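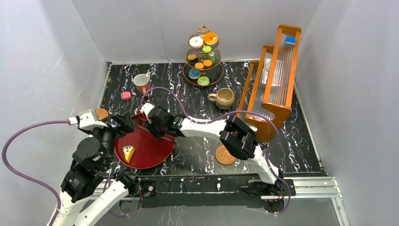

Black marble-pattern tops: sealing, heat, and what to put under a mug

Posted by stiltelley_m in Surfaces & Tableware, July

We have a Baumgartner top in the black marble pattern with white veining. Two questions. Does a printed pattern like this need sealing, and does anyone put a coaster or tray under everything? The supplier's sheet says 2,000 rub cycles for the finish and has no figure for hot ceramics.

Reply from kantholz28
No sealing. A printed surface isn't porous, so sealer sits on top and goes cloudy. Check the edges instead. Water gets in at the joint with the wall panel long before it gets through the face.

Reply from nurkano
Disagree on the edges. I ran silicone along mine and it peeled within 2 months. A separate edging strip is easier to replace. 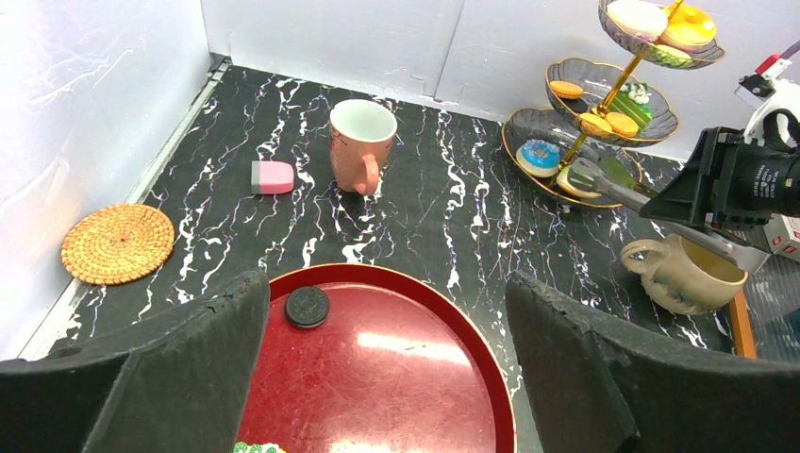

Reply from stiltelley_m
Coasters are where I keep changing my mind. Coiled woven ones breathe, but they need a flat footing, and mine spends most of its time hanging over the edge of the top by the strip, where a full mug would tip it. The pink mug narrows toward the base, so it would fit on a smaller one. The red tray has a raised rim and would hold a spill — but a glossy floor like that shows every scratch.

Reply from kantholz28
Then use the tray for serving and move the coaster inboard. Scratches on a gloss tray can't be polished out if it's lacquer. Try 600 grit on the underside first and you'll know what you have.

Reply from nurkano
600 will go straight through a thin lacquer. Start with a plastic polish.

Reply from stiltelley_m
Polish first, then. Severin Stöckli at Toltau told me the same on the phone. He also said to leave the face unsealed, so kantholz28 is right on that one. The edging strip stays as it is until it lifts.

Filed under: Worktops, Care & Repair

Comments (3)

Mirjam Steiner: Cork works better than woven under anything with a narrow base.

offcut_28: Cork stains. Felt on the underside of the tray, and skip coasters.

Mirjam Steiner: Felt holds grit. Grit is what scratches the top.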